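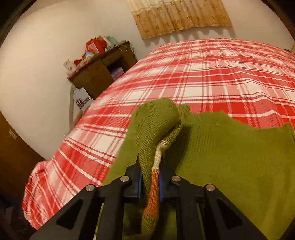 Sweater season is winding down at our house, and that means one of my favorite jobs of the whole year: getting all the good knits folded and put to bed until fall. I used to dread it. I would cram everything on a shelf, pull one sweater out in October and bring six down with it, and every one of them had a hard crease across the front. Then Orysia Kovalchuk showed me how she folds hers, and I have been a bit of an evangelist ever since! I'm using a green knit with cream and rust-orange ribbed bands for this one, laid out on the bed over a red, pink and white plaid sheet. Any pullover will do, but a striped or banded one is great for learning on, as you can see right away when a band has gone crooked.

What you need

A bed or a big table. I like the bed, it saves my back and the cloth underneath stops the sweater from sliding around.
One clean, completely dry sweater.
A sweater comb or fabric shaver, if yours has pilled.
A drawer, bin or cotton bag for when you're done.

Before you start folding

Turn the pockets out if there are any. Check the underarms, the cuffs and the neckline for loose stitches and little holes. A small hole in March takes me two minutes to close. The same hole in November, after a winter of elbows, is an afternoon and a lot of muttering.

Comb off the pills now, too. Work in one direction with a light hand, and go easy over ribbing – the ridges catch on the comb and you can pull a loop out before you notice. I did that to a lovely gray cardigan years ago and I'm still a little sore about it.

Last thing: is it really dry? Put your hand inside the body and feel along the hem. Thick ribbing holds on to water long after the rest feels fine. If there's any coolness at all, give it another day flat on a towel.

Step 1. Lay it face down

Put the sweater face down with the neck away from you. Smooth it from the middle out to the sides with flat palms. Don't tug at the hem to get it straight, just pat it into place. Knits are stretchy and they'll happily end up any shape you pull them into, so be nice.

Step 2. Find your fold lines

Look at the shoulders. You want a line running straight down from the middle of each shoulder to the hem. On a wide sweater you can go a bit closer to the neck, on a narrow one a bit further out. I know people who use a piece of cardboard as a guide, and it works beautifully if you're doing a whole pile and want them all the same width.

Step 3. Fold in the first side

Bring one side of the body over toward the middle, along your line. The sleeve will come with it and stick out across the sweater. Leave it there for now.

Step 4. Turn the sleeve down

This is the step everybody rushes, and it's the one that makes the difference. Take hold of the sleeve partway along, lift it a little, and lay it back so it runs straight down the body toward the hem. Lift it, don't drag it. If the sleeve twists while it's in the air, let go and pick it up again nearer the cuff.

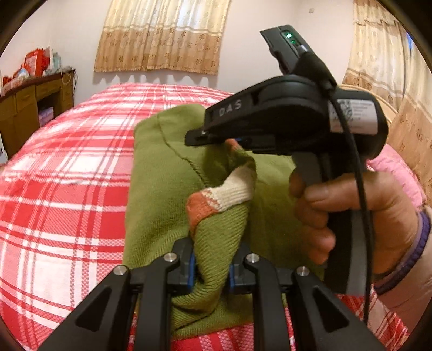

Green ribbing gathered up, with the cream and orange sections meeting along the lifted fold.

If you have color bands, use them! Smooth the sleeve until each band lies flat and goes straight across. When a band runs off at an angle, there's a twist somewhere above it, so follow the sleeve back up with your fingers until you find the spot. Same thing with a seam, it should lie along the sleeve and not wander around it.

For very long sleeves, turn the cuff back up on itself so it doesn't poke out past the hem.

Step 5. Do the other side

Fold in the second side and turn that sleeve down the same way. Try to lay it next to the first sleeve instead of on top. You get a much flatter bundle and the pile won't lean.

Step 6. Fold up from the hem

Thin sweaters: fold the hem up by a third, then again by a third. Chunky ones: just fold in half. A thick knit folded in three turns into a football and takes up more room than it saves. Then flip the whole thing over so the front is on top, and give it one last pat. So satisfying!

Putting them away

Heaviest at the bottom, lightest on top. I keep my stacks to four sweaters, five if they're thin. In a deep drawer you can stand them on edge like books, and then you can see every color at once – I switched to this last year and would never go back.

For the summer I like cotton bags or an old pillowcase. Plastic bins are okay if everything going in is dry. Tuck in a cedar block and sand it lightly when the smell fades.

A few questions I get a lot

Can I hang them? Light, tight knits, sure, over a padded hanger. Anything heavy will grow in the shoulders.

What about creases? Lay the sweater flat the night before you want to wear it, or hold a steamer a little way above it. Keep a hot iron off the ribbing, it flattens the ridges.

Does it work for kids' sweaters? Yes, and they're adorable folded this way. Skip the thirds and fold them once.

Hanneke Wouters wrote in to say she rolls hers for travel after step 5, starting from the neck, and that they come out of the suitcase nearly smooth. I'm trying that on our next trip.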